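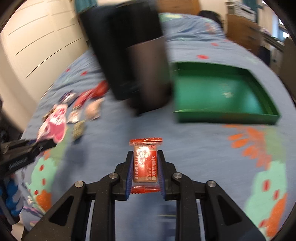

Red candy packet, "KEEP IT SIMPLE" wrapper, on the light blue sheet (item 4)

Gremmont House Residents' Group
Minutes of the meeting held 2023-12-05, Lund Room, 7 p.m.

Present: 15 residents. Chair: Arsen Pavliuk. Apologies received from Cledia.

1. Minutes of the October meeting
Approved with one correction. The laundry room closes at 23:00, not 22:00.

2. Guest room bedding
The light blue sheet with the orange sprigs and the mint-green patches stays on the guest bed through the winter. Two residents found it too childish for adult visitors, others liked it. Plain sheets may be borrowed from the linen closet on request. Guests are asked to strip the bed before leaving and put the sheets in the hamper by the door.

3. Guest room bookings
19 nights have been booked so far for the holiday period. Bookings go on the paper sheet at the front desk – messages sent to the old Munis calendar are no longer read. Longest stay remains four nights.

4. Welcome candy
It was proposed to leave a wrapped candy on the bed for each guest. The red packets with Chinese writing down one side were preferred to loose mints. One resident asked about ingredients for guests with allergies. Agreed that a translated list will be kept in the desk drawer, and that no candy is put out for families with small children unless the parents ask for it. Trial to run until the end of winter.

5. Budget
3000 kronor set aside for the guest room, to cover candy, a second set of pillowcases and a reading lamp. Passed, 13 in favor, two against. Receipts to Arsen.

6. Other business
The hallway radiator on the second floor still knocks. Arsen to call the landlord again.
Locker 23 has no name on it. Owner to contact the desk.

Next meeting: date to be posted on the board by the mailboxes.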